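Budget check: handheld grippers for laundry data, buy or print?

skov_g
Planning equipment for a garment handling project that starts in September. The quote from Stallia is 562 per handheld unit with fingers fitted. I need two per operator. Spare finger sets are 63. Is it worth paying for assembled units, or should we print the bodies ourselves?

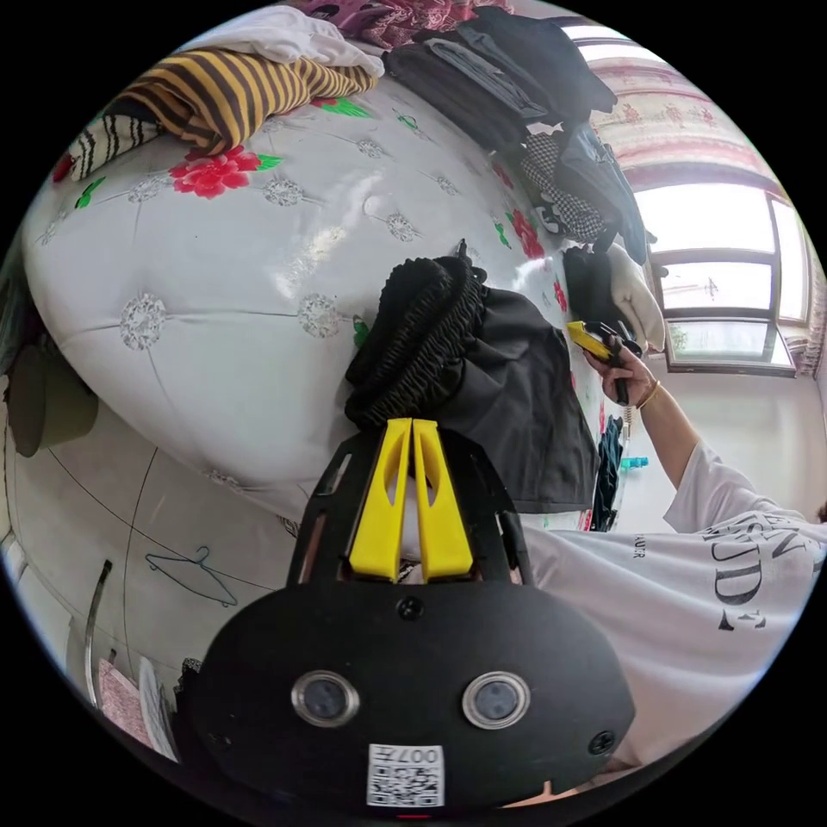 Most of our items are soft and dark: waistbands, knits, folded jackets. Finger wear matters more to me than body cost.

rgodinho
Buy assembled. We printed ours and lost the savings in rework. Lens alignment drifted between units and each one needed its own calibration.

tiedemann_f
Disagree. Calibration per unit is needed either way. Print the bodies, buy the fingers and optics. Our body cost came to some 30 in filament and screws.

rgodinho
Does that include labor?

tiedemann_f
No. One afternoon per pair, after the first pair.

ailbhe_c
Check the finger material before you order spares. Stiff fingers slip on elastic fabric unless you squeeze hard, and then the trigger hand gets tired. Reuter sells a softer set that fits the same mount. They tear sooner at the slots.

skov_g
How much sooner?

ailbhe_c
No good number. I would budget double the spares.

skov_g
OK. Assembled units for the first two operators, softer fingers, double spares. Will price printed bodies for the second batch.

tiedemann_f
Ask Stallia for the mount drawing before you pay. They were slow to send ours.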